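Bench notes, Sundlow cell, August

Planner build swapped before lunch. The claim from the Drirkmont branch is that the arm-to-arm distance check can now run at 200 Hz without starving the wrist camera stream. I'll believe that when I see a whole afternoon of logs. The last build claimed the same and dropped 130 messages in one run.

Margin between the grippers set to 6 mm in the config. Felt tight, left it for now. Small shiny gold things on a flowery mat are about as unkind to the segmenter as we can manage, and the wallpaper is no help to it either. 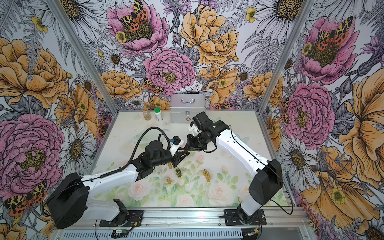
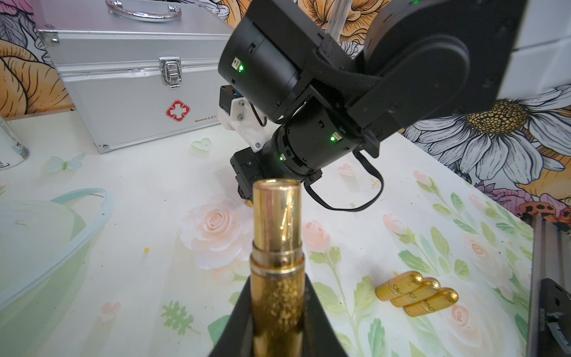
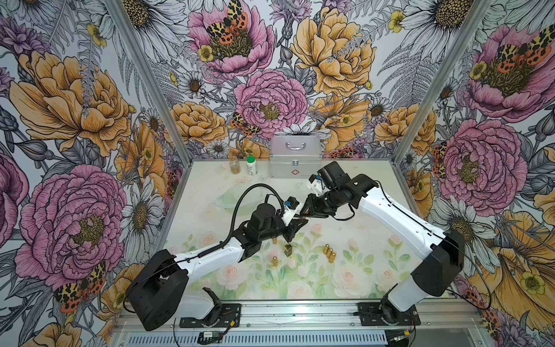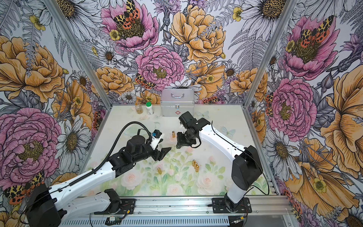
Both arms over the mat, first-aid case at the back. Second one is a wrist view, gold tube between the fingers.

Confidence scores look too good. Maes reports high values on reflections as well, so a high number on its own proves very little. Want the raw masks saved next to the scores before anyone quotes a success rate.

To do: replay the log with the old planner, same seed. Check clock offset between wrist and fixed cameras. Timeout is still 900 ms in one file and unset in the other.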